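Wenn der Greifer nachfasst, obwohl er stehen soll

Gespräch mit Fanni Farkas und Abdul-Rahman Kwofie über einen Zwischenfall bei Praratero. Mitgeschrieben am Telefon, später Nachmittag, schlechte Leitung.

Von Dirk Steinbach

Fanni Farkas hat wenig Zeit. Gleich die nächste Messreihe, dann noch ein Anruf mit Clumstead. Also ohne Vorrede: Im November hat ein Greifer der Baureihe Grokon in der Werkstatt von Praratero zugemacht, als er offen bleiben sollte. Dazwischen: zwei Finger von Benedicta Kyei. Quetschung, Bluterguss, kein Bruch.
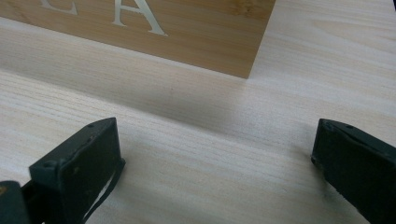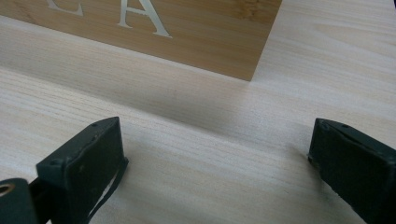
Greiferbacken offen über der Tischplatte, dahinter der Holzkörper mit den hellen Buchstaben.

„Es war kein Drama", sagt Farkas. „Aber es hätte eins sein können." Die Kraftbegrenzung stand auf 50 Newton, das war Glück. Eine Woche vorher lief derselbe Antrieb noch mit 400, für einen Dauertest. „Ich will mir das gar nicht ausmalen."

Was genau passiert ist? Kwofie erzählt es, er stand daneben. Kyei hatte die Freigabe weggenommen, die Lampe war aus, die Backen offen. Sie griff hinein, um einen Fussel von der Platte zu nehmen. „Dann ein Klacken und zu. Ganz ohne Befehl. Also, ohne Befehl von uns."

Der Befehl war trotzdem da. Er lag noch im Puffer der Steuerung. Die Software namens Ansah, hausintern geschrieben, hatte beim Wegnehmen der Freigabe den Antrieb stromlos geschaltet, die Warteschlange aber nicht geleert. Kurz danach kam die Freigabe für einen Moment zurück, Wackelkontakt am Stecker. Das genügte. Der letzte Schließbefehl wurde brav ausgeführt.

Zwei Fehler also, jeder für sich harmlos?

„Harmlos würde ich nicht sagen", meint Farkas. „Der Wackelkontakt war bekannt. Stand auf einem Zettel am Schaltschrank. Den hab ich selber geschrieben." Pause in der Leitung. „Und dann drei Wochen drangelassen."

Gesucht haben sie zuerst an der falschen Stelle. Mechanik. Kwofie tippte auf eine verspannte Feder, baute die Backen ab, baute sie wieder an, fand nichts. Ein halber Tag weg. Danach die Fingerbeläge, danach das Netzteil. Erst Sem Vandenberghe, zuständig für die Protokolle, sah den Eintrag: „Freigabe aktiv", mitten in der Pause, für einen Wimpernschlag. Fehlernummer 1939. „Die kannte keiner von uns", sagt Kwofie. „Im Handbuch steht dazu eine einzige Zeile. Sinngemäß: Schnittstelle prüfen. Na danke."

Nachstellen liess sich das Ganze übrigens schlecht. Sie haben am Stecker gewackelt, mal sanft, mal weniger sanft, mit einem Schaumstoffklotz zwischen den Backen. Nach etwa 5 Versuchen klackte es. Dann lange wieder nicht. „Das ist das Gemeine daran", so Farkas. „Du denkst, es ist weg, und gehst essen."

Was wurde geändert? Zunächst die Warteschlange. Sie wird jetzt bei jedem Verlust der Freigabe verworfen, und nach der Rückkehr passiert gar nichts, bis jemand am Pult quittiert. Der Stecker ist raus, ein verschraubter ist drin. Und es gibt eine Regel, die vorher nur mündlich galt: Hände erst zwischen die Backen, wenn die Versorgung getrennt ist. Freigabe weg reicht nicht.

Halten sich alle dran? Kwofie lacht kurz. „Die ersten Tage ja. Dann kommt Alltag." Er selbst hat sich neulich erwischt, Hand schon halb drüber, Schalter noch an. Vandenberghe hat darum den Trennschalter vom Schrank an die Tischkante verlegt. Seitdem klappts besser, man muss nicht mehr aufstehen.

Bleibt die Frage nach dem Nothalt. Der hätte nichts genützt, meint Farkas, so schnell drückt kein Mensch. Gelöst hat Kyei sich selbst, indem sie mit der freien Hand die Backe zurückdrückte. Bei 50 ging das eben noch. Über eine Handentriegelung wird jetzt geredet, entschieden ist nichts. Clumstead, wo baugleiche Greifer stehen, hat den Bericht bekommen und will die eigenen Anlagen prüfen. Eine Antwort stand bei Redaktionschluss noch aus.

Und Benedicta Kyei? War nach ein paar Tagen wieder am Tisch. Sie wollte eigentlich nicht zitiert werden, liess dann aber doch einen Satz ausrichten: „Schreibt rein, dass der Zettel nicht gereicht hat."

Farkas muss los. Ob sie noch was ergänzen will? „Ja. Wer sowas bei sich stehen hat, soll heute noch schauen, was nach einer kurzen Unterbrechung im Puffer liegt. Dauert keine Stunde." Dann ist sie weg, die Messreihe wartet nich.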